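March, bench log, 7:40 in the morning

Picked up where I stopped last night, with the left gripper of the pair still apart on the tray. The complaint from the Werby room was that it closes late on one side and lets a paper cup rotate once it is off the stack. I had put that down to pad wear. The pads are scuffed but flat, so I have left them on for now.

The play was in the linkage. With the trigger held, the left arm moved 2 mm at the tip before the gear took it up, and the right arm moved hardly at all. Pulled the pivot screw and found the bore in the printed arm gone oval. The spare arms from Furnberg are a later print and the bore is tight. Reamed one by hand, fitted it, greased the pivot, ran the screw down until the arm dragged and backed it off a quarter turn. Same on the other side so they match.

Gear mesh next. Whoever assembled this one had it a tooth out, which explains why the pads never met on the centerline. Marked both gears with a paint pen before taking them apart, then reset them with the pads closed on a 20 mm block. Fülöp's build sheet says to do this before the board goes on. I did it with the board on and it was awkward, but the cable is short and I did not want to disturb the connector again.

One threaded insert in the frame had started to lift. Heated it back in with the iron at 319 and held it down with a flat bar until the plastic set. If it moves again the frame gets replaced – there is not enough wall left for a larger insert.

10:15. Zeroed the encoder closed, then opened to the stop and read 78 at full travel. Three more cycles gave the same reading. Before the repair it wandered by a couple of counts every time. Wrote the new value into the settings file and kept the old file under the Iten name in case the offset turns out to be wrong.

Afternoon on the cups. Paper cups are a poor gauge but they are what the tool has to hold, and they show uneven closing quickly: one wall buckles before the other. Worked from the wire holder on the table, both tools in use, swapping which one took the cup. Closed slowly to contact, then a little more, then turned the wrist to lay the cup over. Watched the rim for ovaling. Some is unavoidable with a rigid pad.

Still to do: thread lock on the pivot screws (bottle is dried up, ordered another), new pads for both tools, and check the right-hand one for the same oval bore before it goes back to Werby. Also label the spare arms by print version. The two look identical in the drawer. 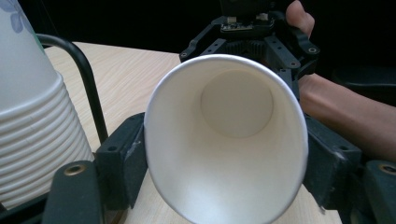

Cup on its side between the pads, second gripper behind.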